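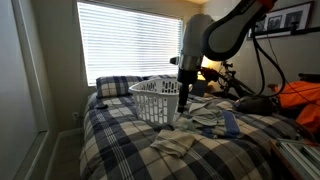
A laundry basket and clothes on a plaid comforter in a small bedroom.

HEMMONT, 25 July 2025 – Nestulport Records will release "Fastance," the second album by the hip-hop duo Oberholzer, in August. The record has 2 discs. The first holds new songs, and the second collects freestyles the pair taped for local radio before they had a label.

Oberholzer wrote most of the album at home in Hemmont and finished it at the Nestulport studio. The lyrics deal with night jobs, rent and moving back in with family after a first tour.
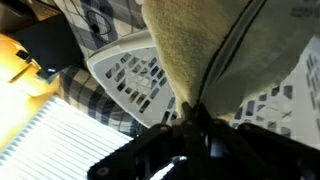 The duo will play the full album at the Hemmont Armory, which holds 435 people. Doors open at 7 p.m. and all ages are admitted. Tickets go on sale at the box office the morning the album comes out, with 200 set aside for students. There is a limit of four per person.

The vinyl edition is limited to 3,582 copies and comes with a printed lyric sheet. Stores can order through the Nestulport sales desk. Review copies are available to press and radio on request.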